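Cleaning a Pale Wood Table

Step 1. Clear and wipe
Move everything off, friends, and go along the grain with a barely damp cloth (I'm fussy about crumbs, and pale wood shows every speck!).

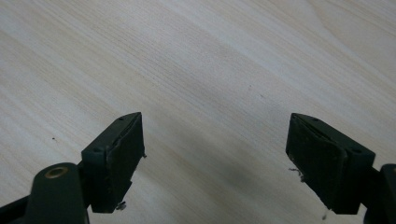
A reader in Bralthorpe wrote in that she dries hers right away with an old towel, or the grain gets rough.

Step 2. Rinse the sponge things
Give the scouring pad a good squeeze, tap out the holder's slotted tray, and keep that scratchy mesh for pans, please.
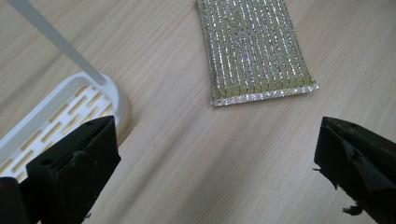

Step 3. Oil in October
One thin coat does mine all winter.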